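Resetting the Baseline on a Bench Scale After Moving It

Applies to the Votetti counting scale, with or without the Gotton remote display.

A scale that has been moved to a different bench will usually still power on and show zero, and the zero is often the only part of the reading that can be trusted. The load cell reacts to tilt, and the span setting stored at the old location may not hold at the new one. The procedure below restores both. Allow 10 minutes of work after warm-up.

Before you start

You need a 2 kg check weight, a small spirit level and a soft cloth. Remove the pan and look under it for paper scraps or labels. Anything wedged between the pan and the overload stops will carry part of the load and make every reading low.

Choose a bench that does not flex. Lean on the front edge with one hand while the scale is on. If the last digit changes, move the scale closer to a leg or pick another bench. Keep it out of the path of heating vents.

Leveling

1. Turn all four feet fully in, then back out one full turn each.
2. Adjust the two front feet until the built-in bubble is centered left to right.
3. Adjust the rear feet together until it is centered front to back.
4. Press each corner of the housing. If one corner rocks, lower that foot until it touches and check the bubble again.
5. Tighten the lock nuts. Tightening can shift the bubble, so read it once more.

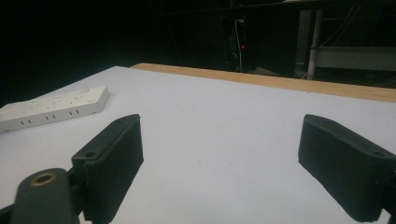 Arnurdale's service desk adds that the warm-up should come after leveling, with the pan in place, and that a scale left on overnight in the old location still needs the full period once it has been unplugged and carried.

Setting zero and span

Leave the scale on for the warm-up period given in its manual. With the pan empty, hold ZERO until CAL 0 appears, then release. The display counts down and shows the raw zero value. On our unit this was 345. Write it down - a large change at the next service points to a bent pan support or an overloaded cell.

Place the check weight in the center of the pan and press ENTER. Do not touch the bench until the display shows PASS. The raw span value follows; ours was 3,954. Remove the weight and confirm that the reading returns to zero.

If FAIL appears, repeat from the zero step. Two failures in a row usually mean that the unit setting does not match the weight, for example pounds selected with a kilogram weight.

Corner check

Put the weight halfway between the center and each corner in turn. All four readings should agree within one division. A single bad corner is normally a foot that has lifted. If the feet are sound, the cell needs adjustment by a technician.

Reconnect the Gotton display last. It stores the previous tare and has to be cleared separately with its own C key.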